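Lakside Parents & Hobby Board > Games, Tables, Rainy Days > Cup stacking at home: what cups, what table?

mossgate
Posts: 136

My daughter came home from a sleepover in December a convert to cup stacking, and I have now been informed that our kitchen glasses are "not it." Before I spend money on official anything, can someone tell me whether ordinary plastic cups work? Also whether I need the special mat, or whether a plain table will do. We have a tile-topped table that my husband loves and I would cheerfully see fall off a truck.

P.S. She is six. Her brother is 11 and has announced he is above all this, which gives it until dinner.

tinker_dell

Ordinary plastic cups work fine for a beginner, with one catch. They stick. You go to pull a cup off the stack and two come up, and then you have a child shouting at a cup. Proper stacking cups have holes in the bottom so the air can get out. You can drill your own, which I did, and I have the thumb to prove it.

Skip the tile. Grout lines tip cups over and the noise is like a dropped drawer of forks, over and over, until bedtime.

Ogura

Disagree on the drilling. Get cups with ridges down near the base. The ridges stop them from jamming together and nobody has to bleed. I bought the Zelance ones in a big sleeve and they've survived two kids and one dog.

Table matters more than cups. You want smooth, matte and big. Glossy tops let the cups skate.

tinker_dell

"Ridges stop them from jamming." Some ridges, on some cups, some of the time. I have a sleeve of ridged cups in the garage that would need a crowbar.

Ogura

Have you considered that you're pushing too hard

tinker_dell

I have considered it and rejected it.

pavithra_k

Hello, Pavithra Kurup here, I run the after-school games hour at Wostivley. I have watched more than 300 rounds of this and I have opinions, most of them about noise.

For a six-year-old, start with three cups. Not the full set. The basic build is two down, one on top, then back down into a single stack. If she can do that without looking cross, add more.

Pick one bright color and stick with it. Orange on a white table is hard to beat, since even a kid moving at full tilt can find the next cup without hunting for it. Ours are orange and I have lost very few, and those I suspect were stolen.

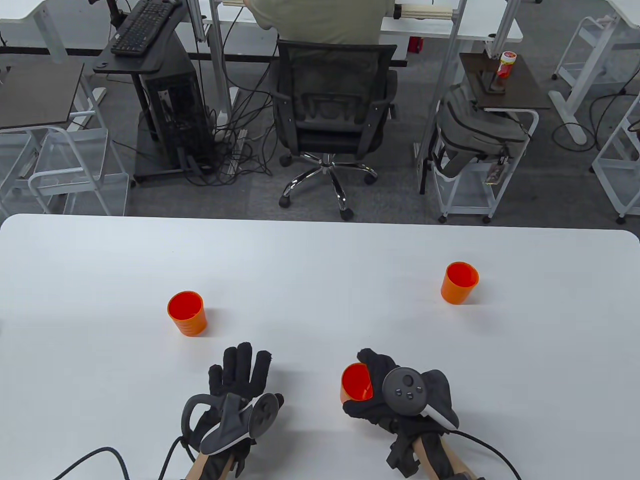
How I teach the three-cup build

1. Cups go mouth down for the build. Mouths up is fine for the flipping game, and for collecting raisins.

2. Loose hands. Kids grab the cup like it owes them money, and the walls flex, and then it pops out sideways. Fingers around it, light.

3. Set the two bottom cups close together with a little gap between them. Too wide and the top one drops through, which they will find hilarious and do on purpose for the rest of the afternoon.

4. Top cup goes on straight down. No throwing, however well it worked once.

5. Take it apart with the same care. This is where they all rush.

No timer for the first week. I mean it. The timer turns sweet children into tax auditors.

mossgate

This is wonderful, thank you. Mouth down explains a lot, she has been trying to balance them rim to rim like a tiny bartender.

What about the table edge? Ours has corners and she is exactly corner height.

pavithra_k

Rounded edge if you've got one. If not, push the corner against a wall and have her work the long side. Clear the middle first too. A salt shaker is an obstacle course at that age.

gus_in_socks

Going to be the grump here. Floor. Put them on the floor. Nothing rolls off the floor. I don't know why everybody wants a table.

Ogura

Because my knees are also participating in this hobby, Gus.

gus_in_socks

A low carpet is perfectly good and quiet. Cups don't click at all.

pavithra_k

Carpet is quiet, I'll give you that. But the cups lean. I tried a whole session on it and the towers looked like they'd been out late. A firm tabletop with a thin cloth under it gets you most of the quiet and none of the lean.

tinker_dell

Thin cloth bunches up.

pavithra_k

Then tape it, tinker_dell.

mossgate

Update: bought a sleeve of plain orange cups at the grocery store and evicted everyone's mail from the folding table. Three cups, mouths down, loose hands. She got the build on her fourth try and her brother lasted eleven minutes before asking if he could "check something" and taking over the cups.

They do stick. Sorry, Ogura. I'm not drilling anything, though. We've been putting a little twist on each one as it comes off and that seems to do it.

tinker_dell

I would like it noted that they stick.

Ogura

Wrong ridges.

gus_in_socks

Floor.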